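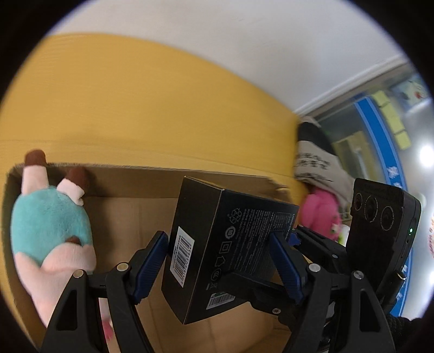
Small electrical goods reach the home in two layers of packaging, and the two layers are seldom studied together. The outer layer is usually plain corrugated board, chosen by the seller to protect the goods. The inner layer is the retail box, printed by the maker and expected to carry the rating, the address of the company, the recycling marks and at least one barcode. On a small product all of this has to share very little space. The black box above carries a barcode sticker along its narrow side and a second, shorter barcode on a green-and-white label near the bottom of the main face, with fine white text and rows of symbols on the same panel. The brown carton behind it has a rough rim and a torn corner on one flap. We recorded both kinds of feature: what the inner box says, and what state the outer box is in once it is open.

Reading time: 5 min

4.2 Inner boxes and their print

The Golard set consists of 135 parcels opened at ordinary desks and kitchen tables. Parcels were left in the room where the household normally opened its post, and no surface was cleared beforehand. We wanted to know how the print reads among cables, plants and paper, under whatever light the room has. Each inner box was taken out, turned until the panel with the most text faced the reader, and then coded on the sheet developed by Stanisława Michalski for the earlier Wela survey. The sheet treats a printed table, a block of running text and a group of symbols as three separate items, even where they touch.

Print on dark board gave the most trouble in coding. White lettering on black is clear enough at heading size, but the smallest lines fill in or break up, and coders often had to tilt the box towards a window before they could finish a row. Where a rating was set out as a table, it was found quickly. Where it was run together with the address lines, coders tended to read the address first and come back. We did not test the boxes for compliance with any labelling rule and make no claim about it.
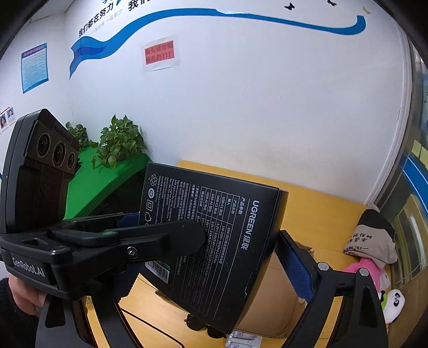 Figure 5. Black retail box held above a desk, with the outer carton open below. The specification table is headed 产品参数; the brand name runs up the right edge.

Figure 5 shows the layout we coded as type C, in which the panel is divided between a table and smaller text. The table gives the power as 65W and the input as 100–240V, then lists output values for four USB ports by name. The company address lines are further left, with a recycling symbol and other small marks, and a white barcode label with a green strip is placed near the bottom-left corner. The brand name is set at a right angle to the reading direction of a shelf label. A reader who wants the name and the rating must either turn the box or tilt their head, and for type C boxes the sheet allows one turn before timing starts.

Barcode labels were coded as added or printed. An added label can hide text beneath it, and we marked this wherever a line of print ran under the edge. Labels were not peeled off to check. The Chmielewska coding notes suggest lifting one corner, but on coated board this can pull the print away, so we left them alone.

4.3 Outer cartons

The outer carton was coded after the inner box, with the flaps left as they were. Frayed rims and torn corners were entered as opening damage only when the person who had opened the parcel said so. In all other cases the cause was left blank – a torn flap looks much the same whether it was torn by hand or in the van. Cartons were then scored for reuse on the Drotard scale, which asks whether all four flaps can still be folded shut and taped.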